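서랍 속 자잘한 물건 정리하는 법

집 안에서 가장 빨리 어지러워지는 곳은 옷장도 냉장고도 아닌 얕은 서랍이다. 건전지, 고무줄, 압정, 여분 단추, 규격이 다른 나사, 어느 가구에서 남았는지 모를 육각 렌치가 한곳에 모인다. 큰 물건은 자리를 차지하니 언젠가 치우게 되지만 작은 물건은 서랍만 닫으면 보이지 않아 몇 년씩 그대로 있다. 아래는 주방 서랍, 책상 서랍, 공구 서랍에 두루 쓸 수 있는 방법을 모은 것이다.

먼저 전부 꺼낸다

서랍을 통째로 빼서 신문지나 낡은 이불보 위에 쏟는다. 서랍이 레일에서 잘 빠지지 않으면 양옆 레일에 달린 작은 레버를 확인한다. 한쪽은 위로, 다른 쪽은 아래로 동시에 눌러야 빠지는 제품이 많다. 오래된 나무 서랍은 앞쪽을 살짝 들어 올리면서 당긴다.

빈 서랍은 진공청소기 틈새 노즐로 모서리를 훑고, 미지근한 물에 중성세제를 조금 탄 행주로 닦는다. 합판이나 MDF 서랍은 물기를 오래 머금으면 부풀어 오르므로 행주를 꼭 짜서 쓰고, 닦은 다음에는 한 시간쯤 세워서 말린다. 바닥에 테이프 자국이 남아 있으면 식용유를 묻힌 키친타월을 잠시 얹어 두었다가 문지른다. 기름기는 세제로 한 번 더 닦아낸다.

나누는 기준

종류별로 나누라는 말을 흔히 하는데, 종류보다 쓰는 횟수를 먼저 보는 편이 오래 간다. 매주 쓰는 것, 계절에 한두 번 쓰는 것, 언제 썼는지 기억나지 않는 것으로 무더기를 만든다. 그다음 각 무더기 안에서 종류를 나눈다.

매주 쓰는 것만 서랍 앞쪽에 넣는다. 계절에 한두 번 쓰는 것은 안쪽이나 아래 칸으로 보낸다. 기억나지 않는 것은 종이봉투에 담아 넣은 달을 적고 창고에 둔다. 8월에 넣어 둔 봉투를 이듬해 봄까지 한 번도 열지 않았다면 그대로 처분해도 아쉬운 일이 거의 없다.

바로 버려도 되는 것
삭아서 끊어지는 고무줄
뚜껑이 없어 굳은 풀과 마른 펜
제품이 이미 없는 설명서와 보증서
머리가 뭉개진 나사
하얀 가루가 낀 건전지(폐건전지 수거함으로)

조립 가구에 딸려 온 여분 부품은 가구를 버릴 때까지 보관한다. 지퍼백 하나에 가구 한 개분을 담고 가구 이름을 적는다. 봉투를 가구 뒷면이나 바닥에 테이프로 붙여 두면 찾을 일이 없다. 우리 집은 거실 책장과 아이 책상 두 곳에 이렇게 해 두었고 이사할 때 덕을 봤다.

서랍 치수 재기

칸막이를 사기 전에 서랍 안쪽을 잰다. 바깥 치수가 아니라 안쪽 치수여야 한다. 가로와 세로는 바닥에서 한 번, 위쪽에서 한 번 잰다. 오래된 서랍은 바닥과 위쪽 폭이 다를 때가 있고, 이때는 작은 쪽을 기준으로 삼는다.

높이는 서랍 옆판이 아니라 위쪽 가구 틀까지의 거리를 본다. 서랍을 반쯤 열고 자를 세운 뒤 천천히 밀어 넣어 보면 어디서 걸리는지 알 수 있다. 우리 주방 서랍은 안쪽 폭이 346mm인데, 가게에서 파는 칸막이를 나란히 넣으니 옆에 17mm가 남았다. 이런 틈은 그대로 두면 서랍을 여닫을 때마다 칸막이가 밀린다. 두꺼운 골판지를 접어 끼우거나 스펀지 조각을 양 끝에 물리면 움직이지 않는다.

칸막이 고르기

투명한 플라스틱 칸막이는 내용물이 옆에서도 보이고 물로 씻을 수 있어 무난하다. 단점은 미끄럽다는 것과 얇은 제품이 겨울에 잘 깨진다는 것이다. 손가락으로 옆면을 가볍게 눌러 보아 크게 휘는 것은 무거운 물건에 쓰지 않는다. 나사나 못처럼 무게가 나가는 것은 벽이 두꺼운 제품이나 금속 상자에 담는다.

대나무 칸막이는 보기 좋고 수저용으로 알맞지만 물기 있는 수저를 계속 넣으면 바닥에 검은 얼룩이 생긴다. 한 달에 한 번은 비우고 마른 행주로 닦아 바람이 통하는 곳에 둔다. 천으로 된 상자는 양말과 속옷에는 좋고 문구류에는 맞지 않는다. 압정이 천에 박히고 볼펜 잉크가 묻으면 지우기 어렵다.

칸이 고정된 제품과 옮길 수 있는 제품 중에서 고민한다면 처음에는 옮길 수 있는 쪽을 권한다. 몇 달 써 보면 필요한 칸의 크기가 바뀐다. 고정식은 쓰임새가 정해진 다음에 사도 늦지 않다.

사지 않고 만드는 칸막이

우유갑은 씻어서 말린 뒤 서랍 높이에 맞춰 자르면 튼튼한 칸이 된다. 자른 면은 마스킹 테이프로 감싸 손이 베이지 않게 한다. 여러 개를 붙일 때는 클립으로 물려 두면 나중에 배치를 바꾸기 쉽다.

과자 상자는 뚜껑과 몸통을 모두 쓴다. 달걀판은 단추나 귀걸이처럼 아주 작은 물건에 맞는데, 종이로 된 것은 습기를 먹으니 주방에서는 피한다. 두부 용기는 모서리가 둥글어 빈 공간이 생기지만 물약병이나 조미료 봉지를 세워 두기에 적당하다.

루마니아에서 지내며 살림 글을 쓰는 Ruxandra Voicu의 책에는 잼 병뚜껑을 서랍 바닥에 양면테이프로 붙여 압정과 클립 접시로 쓰는 방법이 나온다. 얕은 서랍에서는 상자보다 손이 편하다. 따라 해 보니 뚜껑 가장자리가 말려 있어 작은 핀을 집을 때 손톱이 덜 걸렸다.

미끄러지지 않게 하기

칸막이가 서랍 안에서 움직이면 며칠 안에 다시 뒤섞인다. 미끄럼 방지 매트를 서랍 바닥 크기로 잘라 까는 것이 가장 간단하다. 매트가 없으면 실리콘 점 스티커를 칸막이 밑면 네 귀퉁이에 붙인다. 글루건으로 작은 점을 찍어 굳혀도 된다. 굳기 전에 서랍에 넣으면 바닥에 붙어 버리니 뒤집은 채로 완전히 식힌다.

양면테이프로 고정하는 것은 권하지 않는다. 청소할 때 떼어 내야 하고 얇은 플라스틱은 떼다가 금이 간다.
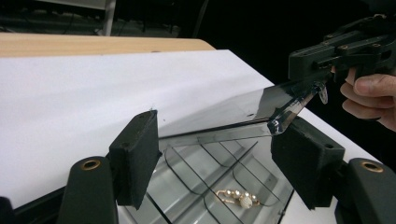 얇은 칸으로 나뉜 투명 플라스틱 정리 트레이.

플라스틱 트레이 씻는 법

투명한 제품은 먼지가 앉으면 금방 뿌옇게 보인다. 마른걸레로 문지르면 잔흠집이 생기므로 먼저 흐르는 물에 먼지를 씻어 낸다. 미지근한 물에 주방세제를 풀어 10분쯤 담갔다가 부드러운 스펀지로 닦고, 칸 모서리는 못 쓰는 칫솔이나 면봉으로 훑는다. 뜨거운 물은 모양을 틀어지게 할 수 있고 식기세척기는 바닥에 사용 가능 표시가 있을 때만 쓴다.

물티슈 가운데 알코올이 든 것은 피한다. 투명 플라스틱 중에는 알코올이 닿으면 가는 금이 가는 재질이 있다. 스티커 자국은 식용유로 불린 뒤 세제로 닦는다. 아세톤은 표면을 녹인다.

씻은 트레이는 엎어서 말린다. 칸 안에 물이 남은 채 나사나 바늘을 넣으면 녹이 옮아 트레이 바닥에 갈색 자국이 남는다. 이미 생긴 자국은 구연산을 푼 물에 잠시 담갔다가 헹구면 옅어진다.

이름표 붙이기

이름표는 안이 보이는 칸에도 붙이는 것이 좋다. 함께 사는 사람이 물건을 제자리에 돌려놓을 가능성이 올라간다. 마스킹 테이프에 유성펜으로 쓰는 정도면 충분하고, 칸의 앞쪽 벽보다 바닥에 붙이면 칸이 비었을 때 무엇을 채워야 하는지 바로 알 수 있다.

나사는 굵기와 길이를 적는다. 건전지는 산 달을 적는다. 열쇠는 어디 것인지 적되 집 주소나 호수는 쓰지 않는다. 바늘과 칼날이 든 칸에는 빨간 테이프를 두르고, 어린아이가 있는 집에서는 이 칸을 서랍에 두지 말고 높은 선반으로 옮긴다.

건전지는 따로

새 건전지와 쓰던 건전지를 섞지 않는다. 특히 네모난 9V 건전지는 두 극이 같은 면에 있어 동전이나 클립에 닿으면 열이 날 수 있다. 극 부분에 절연테이프를 붙여 따로 보관한다. 단추형 전지는 포장을 뜯지 않은 채로 두고, 아이 손이 닿지 않는 곳에 둔다.

유지하는 요령

칸은 가득 채우지 않는다. 손가락이 들어갈 틈이 있어야 꺼낼 때 옆 칸을 건드리지 않는다. 넘치기 시작하면 칸을 늘리기 전에 칸 안의 것을 줄인다.

서랍마다 용도를 정하지 않은 칸을 하나 남겨 둔다. 급하게 치워야 할 물건은 거기에 넣고, 그 칸이 차면 비운다. 우리 집은 저녁 설거지를 마친 뒤에 이 칸만 본다. 오래 걸리지 않는다.

서랍이 뻑뻑해졌을 때는 레일에 식용유를 바르지 않는다. 먼지와 엉겨 더 뻑뻑해진다. 금속 레일은 마른 천으로 닦고 실리콘 스프레이를 천에 묻혀 얇게 바른다. 나무 서랍은 양초를 옆면과 밑면이 닿는 자리에 문지르면 한동안 부드럽게 움직인다.

같이 보면 좋은 글
싱크대 아래 수납장 냄새 없애기
공구함 녹 방지하는 법
남은 페인트 보관과 처분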